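Satside releases Treltus 2, a planning and perception package for two-handed work with cloth

Satside announces the release of Treltus 2, the second version of its software for learning and planning the handling of soft objects. The new version is available this February to all license holders, and the update is free for customers who already use version 1.

Treltus takes recordings made with hand-held grippers and turns them into motion plans for a two-arm robot. The software puts the streams from the left and the right gripper on one common clock, estimates the path of each tool, and marks the moments at which the jaws open or close. In version 1 the operator had to make this alignment by hand.

The main part of the new release is the cloth model. A garment does not keep its shape, and a plan made for one fold is often wrong for the next one. Treltus 2 therefore makes a new estimate of the cloth edges after each grasp and corrects the remaining steps of the plan.

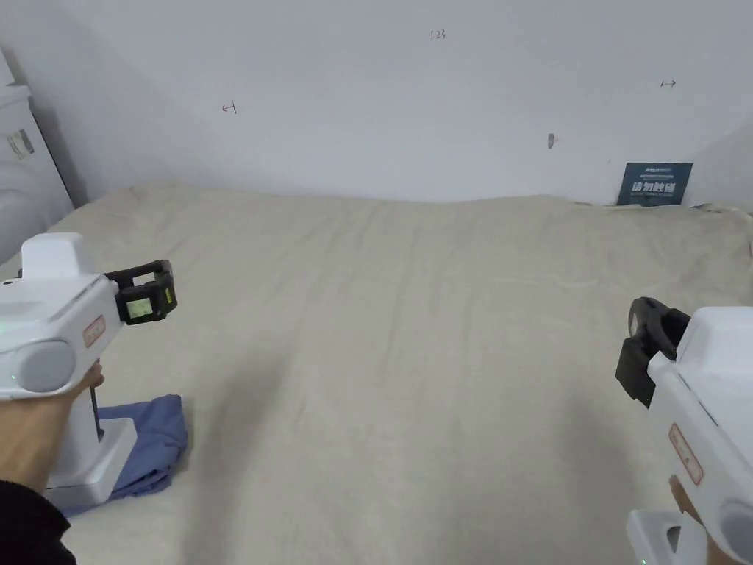
Two hand-held grippers and a folded blue garment on a beige cloth.

For the development of the cloth model, Satside used 600 recorded demonstrations with clothes and household textiles. The recordings were made in furnished rooms, so that the perception module had to deal with shadows, wrinkled bedding and small objects lying near the work. Of these demonstrations, 100 were kept apart and used only for testing. The planner produced a complete plan without manual correction in 88 of them. Satside will publish the list of the remaining cases together with the release notes.

Treltus 2 also has a new review tool. The user can move through a recording step by step, compare the planned path with the recorded path, and reject a part of the demonstration without losing the rest of it.
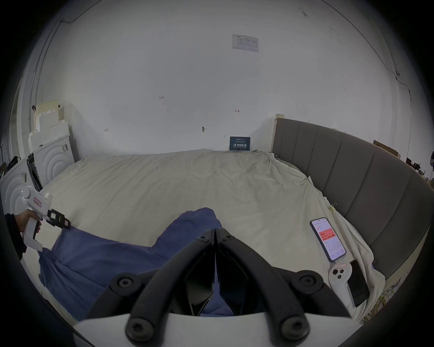 Karakaya, which tested the package before the release, reported that the review tool changed its daily work more than the planner did, and that it would like to see the same tool for rigid parts. It added that the documentation of the calibration step is still too short.

Satside has extended the calibration chapter after these remarks. Support for rigid parts is planned for a later version.

Treltus 2 runs on a normal workstation and can be installed without a network connection. Projects from version 1 can be opened directly, but they must be calibrated again before a new plan is made. Training for new users is offered at the Satside office in Fetcombe. Requests for a trial license can be sent through the contact form on the Satside website.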